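We're looking for people to come and play with our robots for an afternoon. Well, "play" is my word. Officially it's a call for participants for the Lokden open day, and I'm the one who has to fill the sign-up sheet, so please read to the end and then write to me!

**Where:** Lokden, second floor, the long room past the elevators
**When:** a Saturday in January, morning or afternoon (you pick)
**Pay:** lunch, parking, and a $45 gift card
**Apply by:** the last Friday in December

## What the open day is

Once a year we unlock the doors and let the neighborhood in. There are demos all day, and people wander from table to table with a coffee. This time Tedadeck (that's the group I work in) has the two-arm table, and I'd like visitors to do more than stand behind a rope and nod politely. So I want a small crew of regular people who come in early, learn the basics, and then help run the demo for everybody else.

You don't need to know a thing about robots. I came to this job from a hardware store, where I mostly cut keys and mixed paint, and I picked it up fine. If you've ever dug through a junk drawer looking for the one key you wanted, you already understand our demo.

The task is a pile of key rings and colored tags, all hooked into each other the way they get when you leave them alone for a week. It's the kind of job that drives me up the wall at home, and I could watch the arms go at it all day.
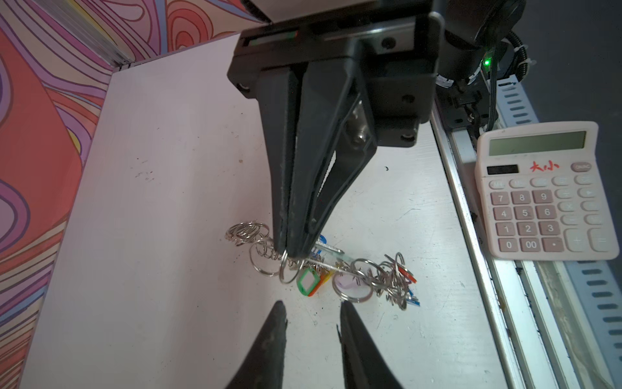
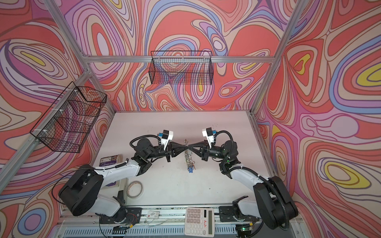
*The key ring table at Tedadeck, wrist view first, then both arms.*

## What you'd be doing

You'd come in for a practice session first, two hours, any evening that week. Then on the day itself you'd take one shift. During a shift you might:

- tangle up a fresh pile for the next round (people get weirdly competitive over this)
- explain to visitors what the arms are trying to do, in your own words
- work the start and stop buttons, once I've shown you how
- write down how each round went on the paper sheet
- talk to kids, because there will be a lot of kids

We had 645 visitors last year and I lost my voice by two o'clock, so if you like chatting with strangers, you're exactly who I want. If you're on the quiet side, that's okay too! The score sheet needs somebody patient, and that chair is a pretty comfortable one.

## Who can sign up

Anybody 18 or over. You should be okay standing for part of the shift, though I can set you up with a stool if you tell me ahead of time. Long hair gets tied back, and no dangly bracelets or lanyards near the table, please. English is what we'll use on the day, but if you speak something else as well, put it in your note and I'll put it on your name badge.

People who work for Lokden or Paltell can't take one of these spots, sorry. You're welcome to come as a visitor like everyone else.

## How to apply

Send a few lines to the open day desk at Lokden with "key ring table" in the subject. Tell me which shift you'd like, which evening works for practice, and anything you can't eat. No résumé! Last time a guy sent me four pages and I felt terrible for only reading the first one.

I'll write back to everybody, yes or no, in the first week of January. If the shifts fill up I'll keep a waiting list, and people do drop out, so don't be shy about getting on it.

Baláž is doing the lunch again, the one with the dumplings. Tell me if you want the meatless kind.

Posted 16 Dec 2020 by the Tedadeck open day desk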